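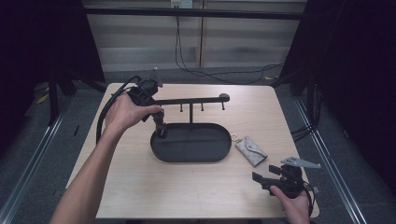

Seneline Travel Club
Minutes of the Monthly Planning Meeting
August 9, 2021

Present: chair, secretary, trip leader, newsletter editor, and nine members. Two members joined by phone.

The chair opened the meeting at 7 p.m. The minutes of the last meeting were read and accepted with one change. The return bus from the spring outing left from the north lot, and the minutes had said the south lot.

1. Fall trip to Zendamance

The trip leader reported that the inn at Zendamance will hold our rooms until the end of the month. The rate is the same as the last time we went, with breakfast included but not parking. All rooms have two beds. Members who want a room to themselves will pay the difference, and they need to say so when they send in the form.

The trip runs four days in October. The plan is to leave early on the first day, stop for lunch at Magnusson, and reach the inn before dinner. A member asked if the lunch stop could be moved farther along, as Magnusson has only one place big enough for the group and it was slow last time. The trip leader will call ahead and ask about ordering in advance. If that can't be done, people will be asked to bring a bag lunch and we will stop at the lake overlook instead.

There was a long discussion of the second day. The choices are the old rail line, which takes all day, or the town walk in the morning with the afternoon free. Several members did the rail line on their own and said the seats are hard but the views on the far side of the tunnel are worth it. Others did not want to sit for another full day right after the bus ride. Moved and seconded to do the town walk on day two and offer the rail line on day three for those who want it. Carried, with three opposed.

Members taking the train will buy their own tickets. The club will not hold seats.

2. Deposits and money

The balance in the trip account is $3615. The bus deposit has not yet been taken out of this. Deposits for Zendamance are due by the next meeting and can be paid by check or handed to the secretary in an envelope with the form. Refunds will be given up to two weeks before departure. After that, a refund depends on someone from the waiting list taking the place.

A member asked whether credit left over from the canceled trip last year can be used. It can. The secretary has the list and will send each person their amount.

3. Cusus day trip — report

The trip leader gave a short report. Nearly everyone who signed up came. The ferry was on time both ways. The museum had changed its hours since we booked and closed an hour earlier than we were told, so the second group had to rush through the upper floor. The museum has offered that group free entry on another date, and the secretary will pass on the letter.

The picnic area was well liked. Parking at the dock was not. If we go again, the club should use the bus from the library and skip the car pool. One folding chair and a green thermos were left on the ferry and are now with the secretary.

4. Travel rules and paperwork

The inn and the bus company both ask for masks indoors and on board at present. This could change before we leave, and the trip leader will send an update the week before. Everyone going should bring a photo ID and an emergency contact card. Blank cards are at the back table.

5. Newsletter

The editor still needs write-ups of the Cusus trip. Half a page is plenty. Please send photos as separate files and say where each one was taken. The series on members' past long trips has run out of material, and the editor would welcome a new piece — road trips are fine, it does not have to be overseas.

6. Other business

A member suggested a winter evening of travel slides, open to guests. There was general interest. It will be put on the agenda for next time, along with the cost of renting the larger room.

The suggestion to change the meeting start to 6:30 was discussed and dropped.

Action items

Trip leader: call Magnusson about lunch, confirm the room count with the inn, get the final bus quote in writing.
Secretary: send out credit amounts, pass on the museum letter.
Editor: reminder to members about Cusus write-ups.

The meeting closed at 8:40 p.m.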